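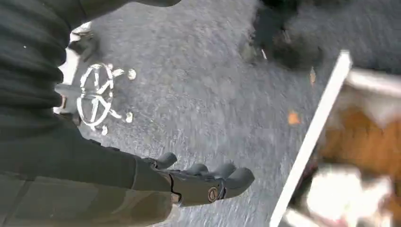
Open hand, grey sleeve.

Right, kettle's on and I've had a night's sleep, so this is my thread on Morkalbridge 2 Culon 2, which I promised a few of you in the car park and then was too cold to write. It's a long one. Mute me now if you only want the score.

For anyone new: Morkalbridge is my club, has been since my uncle used to lift me over the turnstile, and Culon are the lot from over the hill who went up two seasons ago and have been a bit pleased with themselves ever since. Cup replay, February, midweek kick-off, pitch like a ploughed field at the Clolell Road end.

The crowd was given out as 800 and I believe it for once. There were 200 from Culon behind the far goal and they were in good voice, I'll give them that. They had a song about our left back that was quite rude and also quite catchy and I was humming it doing the washing up, which I feel bad about.

Team news first. Markos Giannakopoulos went with the same back four that got the draw over there, and I think that was right, even though my brother has been on at me all week about giving young Hegde a go. I love Hegde. I think he'll be a proper player. I also think you don't throw a lad of that age at Culon's big number nine on a heavy pitch and hope.

First half, well. We were poor. I've tried being kinder about it and I can't. We kept going long into the wind and it kept coming back to us, and their midfield just stood there waiting for it like people at a bus stop.

Their first goal came from a throw, one of those long flat ones. Flick at the near post, nobody picked up the run, tap-in. You could see Markos on the touchline turn right round and look at the dugout roof.

I will say he doesn't scream at them. I've stood near enough to that dugout under four managers now and he's easily the calmest. He waits for the ball to go out, calls someone over, says his bit with a hand on the shoulder, and sends them off again. The one before last used to kick the water bottles.

Then ten minutes of us having a go, a corner, another corner, a header that the chap next to me swore was in (it wasn't in, it was nowhere near in, bless him) and then half-time, one down and a bit flat.

Half-time pie was good though! They've changed the pastry. If whoever made that decision is reading, thank you, and please never go back to the old ones.

Second half, wind behind us, different side altogether. We started playing it on the floor down the right where the grass is still grass, and you could feel the whole place wake up. I don't know why it takes us until half past eight to remember we can pass.

The equaliser. I've watched the clip more times than I'd like my wife to know. Nuwan Akanda picks it up on halfway, looks like he's going to go back to the keeper, everyone on our side is telling him not to go back to the keeper, and he turns inside his man and just keeps running. Nobody comes to him. He hits it from outside the box and it goes in low off the post.

I hugged a man I've only ever nodded to. We've stood within a few feet of each other for years and I still don't know his name. We did the hug, then we both looked at the pitch for a bit.

A word on Nuwan because I think he gets taken for granted. He came to us from Clolell when they dropped down and let half the squad go, and there was plenty of grumbling on here about his age and his knees. He has played nearly every match since. He takes the corners, he talks the young ones through it, and he claps every stand at the end whatever the score. I'd have him in my team on one knee.

So of course five minutes later we went behind again. Free kick that I didn't think was a free kick (I was a long way off, I'll admit), whipped in, and it came off the back of our centre half's head and looped over the keeper. Own goal. Just horrible luck.

The Culon end enjoyed that, as you'd expect, and there have been a fair few jokes about it this morning. Fair enough, that's football and we'd have done the same. I'd only ask our own lot to leave him be. I saw a couple of posts last night that were well past a joke, from people with our badge on their profile, and I thought that was a shame. He'd been our best defender up to then and he was our best defender after it.

And he didn't hide, did he? Next ball that came over he went and won it. And the one after that. Plenty would have spent the rest of the night passing it to someone else.

Then the changes. Hegde came on for the last stretch, up front instead of out wide, and my brother dug me in the ribs so hard I've got a mark. First thing he did was lose it. Second thing he did was chase the lad who took it forty yards and get it back. You can't coach that, or maybe you can and Markos has, I don't know.

2-2 came right near the end. Akanda corner, big scramble, ball hit about three people, and it was in the net before I'd worked out who'd had the last touch. The tannoy gave it to Hegde. Culon think it was handball. I was behind a pillar and have no opinion, which has not stopped anyone else round me having one.

The noise, though. I've had bigger wins that didn't sound like that. There was a little girl on her dad's shoulders in front of us with her hands over her ears, laughing her head off.

Extra time I'm going to skip over – both sides had gone, legs like jelly, lots of people lying down with cramp and the ball spending most of its time in the hedge.

Penalties. We lost on penalties. I'm not going through them one by one, it's too soon. Their keeper guessed well and ours guessed well and theirs guessed well once more than ours did. Nuwan scored his, if you're asking, straight down the middle.

I was gutted walking back to the car and I'm a bit gutted now. But I keep coming back to how we played after the break. If we play like that against Clolell next time out then we'll be fine in the league, and the league was always what mattered this year. I've said that since August and I'm not changing my tune now we're out of the cup.

Markos spoke to a few of us by the gate afterwards, which he didn't have to do at that time of night. He said he was proud of them and he was sorry about the first half, and then he asked if anyone had seen his scarf. It's a blue one, so if you were in the main stand and picked it up, do hand it in at the club shop.

Well played Culon, by the way. I mean it. Good support, no bother, and a couple of them helped push a minibus out of the mud at the bottom of the car park when they could have just gone home happy. Best of luck in the next round, and I'll be quite happy if you get someone easy and equally happy if you don't.

A few people asking about travel for Clolell. The coach is going from the usual place and you pay on board. Bring the right change if you can, he gets in a muddle with the notes. I'll be near the back with a flask, come and say hello.

Last thing, then I must do some work. Somebody asked who my man of the match was. Akanda, by a distance, and then the centre half, and I'll argue with anyone about the second one.

Oh, and the pie was chicken and leek. Four of you have messaged.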